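4. Mise en service du radiateur Nimamell dans une chambre

Le radiateur se vend avec la mention « prêt en deux minutes ». Comptez plutôt une soirée si le mur est ancien. Les étapes qui suivent reprennent l'ordre de la notice Griltance, avec nos réserves quand le texte du fabricant nous paraît optimiste.

4.1 Choix de l'emplacement

1. Coupez le courant au tableau, puis vérifiez l'absence de tension à la sortie de câble. L'étiquette du disjoncteur ne prouve rien.

2. Repérez le mur le plus froid, en général celui de la fenêtre. La notice affirme que l'appareil « chauffe uniformément où qu'il soit posé ». Nous n'avons jamais constaté cela dans une chambre.

3. Gardez la tête de lit et les rideaux à l'écart de la grille supérieure. Un rideau qui flotte au-dessus de la sortie d'air finit par fausser la sonde.
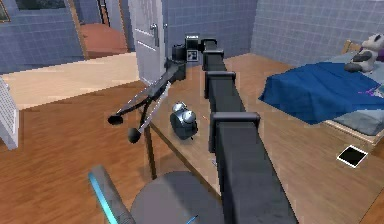 4.2 Fixation et réglage

4. Présentez le gabarit en carton contre le mur et contrôlez-le au niveau à bulle. Les repères imprimés ne sont pas toujours d'équerre : mesurez l'entraxe sur le support lui-même avant de percer.

5. Les chevilles fournies conviennent au béton plein. Pour une plaque de plâtre, achetez des chevilles métalliques à expansion, même si l'emballage promet une fixation « tous supports ».

6. Accrochez l'appareil, serrez les deux vis basses, raccordez les fils selon le schéma de la page précédente, puis remettez le courant.

7. Réglez la puissance sur 1 000 W pour la première chauffe, fenêtre ouverte. Une odeur de poussière brûlée peut se dégager.

Attention : ne couvrez jamais l'appareil, y compris en mode hors gel. Le détecteur de surchauffe reste un dernier recours.

Remarque : le mode Rundo prétend apprendre vos horaires. Sur notre relevé de mars, le compteur indiquait 1 187 Wh par nuit avec ce mode et 1 055 Wh avec une simple programmation manuelle. Une seule chambre, un seul mois, cela ne condamne pas la fonction, mais nous la laissons désactivée.

8. Si vous utilisez un thermostat Baumgartner, passez le radiateur en mode esclave avant l'appairage. Dans l'ordre inverse, le voyant clignote sans fin et il faut tout réinitialiser (section 7).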